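The Wundow Street Letter
Do you really need a better mattress?

Every spring the mattress ads come back, and every spring a few of you write in to ask which one to buy. I have been putting off an answer. I bought one last October, I have opinions, and most of them are unkind to the people who sell beds.

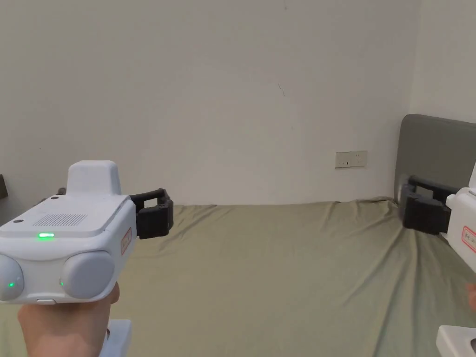
The trial period

The big selling point these days is the home trial. Sleep on it for 60 nights, and if you don't love it, send it back. It sounds generous. I read the terms for the one sold under the Porow name and found that I had to keep it for at least 38 nights before I was allowed to complain. By then the old mattress is gone, you have gotten used to the new one, and the idea of wrestling it down the stairs for a pickup window of "morning to early evening" has lost its charm. I would like to know how many people send one back. The company's chat line would not tell me.

They may be right that a body needs time to adjust. They sell that idea very hard, though, and it happens to be the idea that keeps the mattress in your house. A shoe store that told you to limp for five weeks before asking for a refund would not last long.

Firmness numbers

I went to Baptiste, the furniture place out past the car wash, and lay down on a "six." Then I went home and looked up the Trirach model everyone seems to recommend, which was also a six. The Trirach showed up and it was nothing like the other one. Each company makes up its own scale. A six from one maker tells you nothing about a six from the next, and the salesman at Baptiste admitted as much when I pushed him on it. He then told me I was a side sleeper who needed a seven. I had been lying on my back at the time.

If you are going to shop, lie on the thing. Take your shoes off and stay there long enough to feel silly. Ignore the number on the card.

Cooling

I have yet to meet a cooling mattress that was cool at four in the morning. The cover feels cold when you press your palm on it in the store, and I don't dispute that. But you don't sleep with one palm. After you have been under a blanket for a couple of hours, you are lying on something you have heated yourself. A thinner blanket did more for me than the fancy cover did, and so did cracking the window.

Same goes for the sheets, by the way. A reader asked me about thread count, and I'd pay it very little attention. The number can be padded by counting the thin strands twisted inside each thread. I have slept badly on expensive sheets and well on a set I got at a church sale. Look at how the fabric feels after a few washes, if you know anyone who owns it and will let you pinch their laundry.

The eight-year rule

Where does it come from, the line that you must replace your mattress every eight years? I have seen it as seven, eight and ten. I have seen it printed on the side of a delivery truck. I have never seen it explained by somebody who wasn't selling mattresses.

My last one went 13 years. It had a dip on my side by the end, and I woke up stiff, so I replaced it. That was a good reason. A birthday isn't. If you sleep fine, keep the bed. If you sleep better in motels than you do at home, that's worth thinking about, although it could also be that motels don't have your dog in them.

Before you spend anything, check what is underneath. Huệ Giáp wrote to me after my column on squeaky floors to say she had been pricing new mattresses for months, then pulled hers off to vacuum and found two slats cracked clean through. She bought lumber, cut it to length and has stopped pricing mattresses. I can't promise you the same result. I can say that looking is free and takes one person with a strong back, or two people with ordinary ones.

Toppers

I'm of two minds. A topper can soften a bed that's too hard. It will not fix a bed that sags, because it just follows the sag down. The ads tend to blur those two problems together. Also, mine slid. I tried the corner straps, I tried a rubber mat, and it still crept toward the foot of the bed a little each night. It now lives in the closet and guests get it whether they want it or not.

What I paid

Several of you asked. I paid less than the sticker, and I suspect everyone does, because the sticker seems to exist so that something can be crossed out. The Trirach was "on sale" when I first looked, on sale when I bought it, and it is on sale this week. The countdown clock on the website hit zero while I was watching and started over. Wait for a holiday if it makes you feel better. Ask for free haul-away of the old one and get it in writing, with the name of the person who agreed to it.

Do I sleep better? Some nights. I also quit drinking coffee after lunch that same month, so I have no idea which one to thank, and I'd be wary of anyone in my position who claims to know.

Letters on this or anything else can go to Box 3884. Next time, water filters.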